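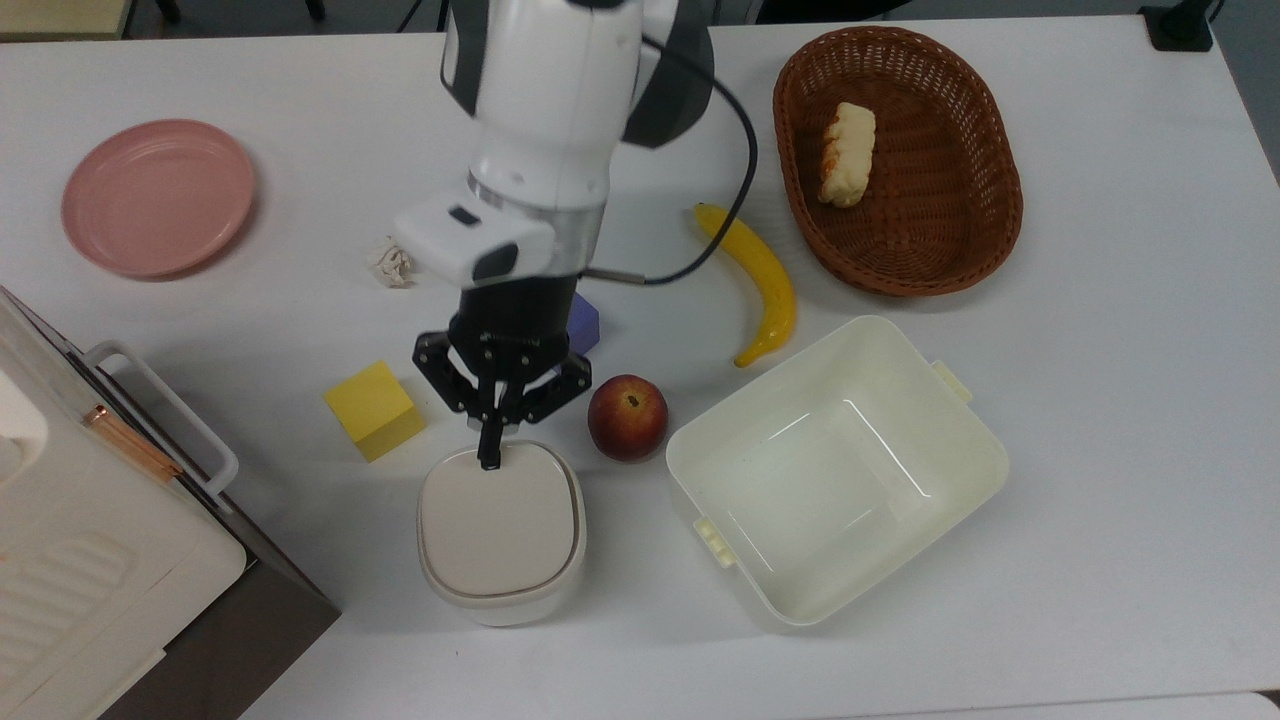
How do you stop a wrist cable from pulling the gripper off target? Leave it enough slack for the full roll range, fix it at both ends of the loop, and recalibrate with the cable plugged in.

I spent most of March getting to those three steps, in the wrong order.

The arm is on the second bench at Stedthorpe, the shared workshop where I rent shelf space and an outlet. My part of the build is the tabletop sorting job: pick up a small object, put it in a container, repeat. The controller runs Zodora, a set of scripts I started two years ago and have regretted naming ever since, because the name is in every path.

The symptom was a lateral miss at the fingertips. Straight down over the middle of the table, the gripper landed where it was told. With the wrist rolled past a quarter turn, it landed to one side, and the error changed sign when the roll did. I blamed the hand-eye calibration first and redid it with 50 poses in place of 24. The residual got smaller and the miss stayed the same.

Imtiaz Thambiah, who has the bench opposite, suggested logging joint torque at the wrist with the arm free of any load. The trace was flat up to the same quarter turn and then climbed. Something was acting as a spring, and the only candidate was the cable. I had routed it tight along the casing because it looked tidy.

The new routing lets it loop out to the side of the arm and come back in near the ring. It sticks out more than I would like. The planner now has a collision cylinder on that side, which costs some reach when working close to tall objects. I can live with that. Low things such as blocks and food boxes are unaffected, and the bin only matters if the approach comes in across its wall.

A few notes on the rest of the setup, mostly for my own reference.

Lids. A lidded box is a poor target for a fingertip touch test if the lid doesn't sit flush. It gives slightly on contact and the height reading comes out low. I take the height from the bare table first and treat the lid reading as a second check. The contact threshold is 734 in raw counts. I have not converted it to newtons and don't plan to until something depends on it.

Light surfaces. White on white is still the weak case for segmentation. The bin wall, the table and a pale lid all fall in a narrow band of brightness, and the depth data has to do the work. Colored blocks are easy. The toy banana is easy to find and awkward to grasp, as the curve means the center of the mask can fall near the edge of the object. I now pick the grasp point from the medial line of the mask.

Fruit. Round objects roll if one finger arrives early. Slowing the last part of the close fixed most of it – the rest was a finger linkage with play in it, tightened with the small Lemex driver that lives in the drawer under the vise.

Logging. The last long run came to 1480 grasp attempts. I changed the timestamp format partway through, so the first section has to be parsed separately. The parser is in the tools folder and it is ugly.

Next is strain relief. At the moment the connector takes whatever load the loop puts on it, and I don't trust it over months. Altıntaş sells a clamp that should fit next to the ring, but the drawing lists the bore and leaves out the outer width, and clearance on that side is already short. I have written to ask. If the answer is no, I'll print one in two halves and bolt it on, then run the torque sweep again with the clamp fitted before touching the calibration.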